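그날 아침까지만 해도 나는 우리 팀에서 제일 운 좋은 사람인 줄 알았다. 다른 팀은 유리컵이니 달걀이니 하는 걸 붙잡고 씨름하는데 우리는 옷 개기였으니까. 떨어뜨려도 안 깨지고, 밟아도 안 깨지고, 최악의 경우라고 해봐야 좀 구겨지는 것뿐이잖아? (이 말을 입 밖에 낸 게 잘못이었던 것 같다. 우치다 하루토 선배가 그 순간 나를 아주 불쌍하다는 눈으로 쳐다봤거든.)

내가 다니던 데는 인브리지라는 회사였다. 창고형 세탁소에 로봇 팔을 넣어 주는 곳인데, 내가 들어갔을 때 제어기 이름이 쿤딕스였다. 이름만 들으면 무슨 감기약 같지만 성격은 영 까칠했다. 오른팔이 특히 그랬다. 왼팔은 시키는 대로 하는데 오른팔은 꼭 반 박자 늦게, 마치 "굳이?" 하는 느낌으로 움직였다.

5월 25일 화요일, 그날은 409번째 시행부터 시작했다. 목표가 700번이었고 납품처인 잼스테드에서는 이미 두 번이나 전화가 왔다. 나는 옷더미를 테이블 오른쪽에 올려 두고 자리로 돌아와 커피를 한 모금 마셨다. 빨간 옷 위에 남색 옷을 걸쳐 놓은, 눈 감고도 할 수 있는 세팅이었다. 남색 옷을 집어서 가운데로 끌고 와서 편다. 끝!

그런데 안 움직이는 거다.

화면에는 "준비 완료"라고 떠 있었다. 오류도 없고 경고음도 없고, 로그에는 '파지 시작'이라는 줄만 얌전하게 찍혀 있었다. 나는 선배 쪽으로 의자를 굴려 가서 속삭였다. 왜 속삭였는지는 모르겠다. 로봇이 들을까 봐 그랬나.

"선배, 얘 지금 뭐 해요?"

"생각하나 보지."

"뭘 생각해요, 빨래인데."
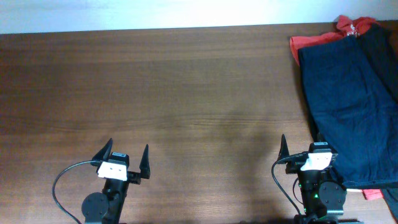 *집게는 양쪽 다 벌어진 채, 오른쪽에만 초록불.*

선배는 한참 동안 그 초록불만 들여다보더니 턱을 긁었다. 초록불은 구동부에 전원이 들어가 있다는 뜻이었다. 그러니까 멈춘 게 아니라 기다리고 있는 거였다, 뭔지는 몰라도. 그제야 나도 등줄기가 좀 서늘해졌다. 오류로 멈춘 로봇은 안 무섭다. 멀쩡하다고 우기면서 가만히 있는 로봇은, 글쎄, 나는 그 뒤로 정말 싫어하게 됐다.

그런데 사람이란 게 참 이상하지. 등이 서늘하면서도 손은 나가더라고. 남색 옷자락이 오른쪽 집게 바로 뒤에 걸쳐져 있는 게 영 마음에 걸렸던 거다. 저거 때문에 못 집나? 조금만 옆으로 당겨 주면 되지 않을까? 정지 버튼은 의자 뒤쪽에 있었고 나는 커피를 들고 있었고, 버튼까지 가려면 세 걸음이었다. 그 세 걸음이 귀찮았다. 변명할 말이 없다.

손끝이 천에 닿자마자 오른팔이 움직였다.

반 박자 늦는 그 굼뜬 팔이 그날은 어찌나 빠르던지! 집게가 옷자락이랑 내 소매를 한꺼번에 물고 테이블 가운데로 쭉 당겼다. 나는 테이블에 엎어졌고 커피는 하늘로 날았고, 선배가 내 의자를 걷어차면서 (진짜로 걷어찼다) 정지 버튼을 내리쳤다. 쾅 소리가 나고 조용해졌다. 내 코앞에 뾰족한 손가락 끝이 있었다. 나는 그걸 보면서 숨도 제대로 못 쉬고 "저 괜찮아요, 괜찮아요"만 반복했다. 선배는 대답도 안 하고 주 전원부터 내렸다.

다친 데는 손목 멍 하나였다. 소매는 팔꿈치까지 찢어졌고.

원인을 찾는 데는 나흘이 걸렸다. 그 나흘 동안 내가 쓴 경위서가 몇 장인지는 말하고 싶지 않다. 결론만 말하면 쿤딕스 쪽 통신이 잠깐 끊겼다가 붙으면서, 오른팔이 받아야 할 명령 112개가 대기열에 그대로 쌓여 있었던 거였다. 원래는 연결이 끊기면 대기열을 싹 비우게 되어 있었는데, 누가 속도 좀 올려 보겠다고 56번 설정을 꺼 놨다. 그리고 내가 천을 건드리면서 접촉 센서가 반응했고, 팔은 '아, 잡혔구나' 하고 밀린 일을 시작한 거다. 밀린 일을 하겠다는데 뭐라고 하겠나. 나보다 성실하다.

56번을 끈 사람이 누구였냐면, 음. 나였다. 4월에. 까맣게 잊고 있었다. 변경 기록에 내 이름이 떡하니 있는 걸 선배가 화면에 띄워 놓고 아무 말도 안 하고 귤을 까는데, 차라리 소리를 질러 줬으면 싶었다.

"먹을래?"

"……네."

시행은 9월에야 다시 시작했다. 정지 버튼은 테이블 앞쪽으로 옮겼고, 전원이 살아 있는 동안 안쪽으로 손을 넣으면 양팔이 다 꺼지게 해 놨다. 잼스테드는 계약을 반으로 줄였고 나머지 반은 미즈노라는 데가 가져갔다. 거기는 수건만 갠다고 한다. 부럽다.

나는 아직도 옷 개는 팀이다. 찢어진 셔츠는 선배가 버리지 말라고 해서 서랍에 넣어 뒀는데, 신입이 들어오면 선배가 그걸 꺼내 오라고 시킨다. 다음 주에도 한 명 온다니까 또 꺼내야 한다. 이번에는 56번 얘기는 좀 빼 달라고 부탁해 볼 생각이다.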